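Studio move, the gallery

Sat 15 October

Quick page before I lose track of it all. We're out of the old place on Gosgate and into the new one, mostly. Inmaculada Alcaraz did the floor plan back in August and then we ignored it. Captions to be fixed when I get a minute.

THE FLOOR
Polished concrete, gray, all the way through. Shows every crumb. Love it anyway. Rugs maybe later, Rodrigo Segura says no rugs.

COAT STAND
Wood, orangey brown pole, splayed legs. Came from the old hallway. Wobbled there, wobbles here. Needs a felt pad under one foot, somebody remind me.

SHELVES
White ones, two trips in the van. Want these filled by next weekend, paper on the bottom and the heavy stuff wherever it fits. Labels are in the drawer marked Vidmar. No they arent, they're in my coat.

DESK CORNER
White desk, black chair on casters. Chair rolls beautifully on concrete, a bit too beautifully. Mat is on order.

BAGS AND CABLES
Still the messy part. Bags go on hooks once we have hooks, until then the floor is where they live. Power strip needs to move over to the wall so we stop stepping over white cable all day.
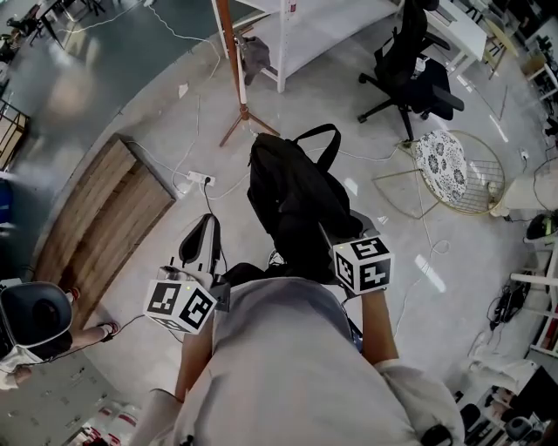 Hooks are coming with the Riken order, 10 of them, plus cable clips. After that it's the kitchen end, which is 9 boxes and a kettle. If you have the other van key pls drop it off, door's open till six.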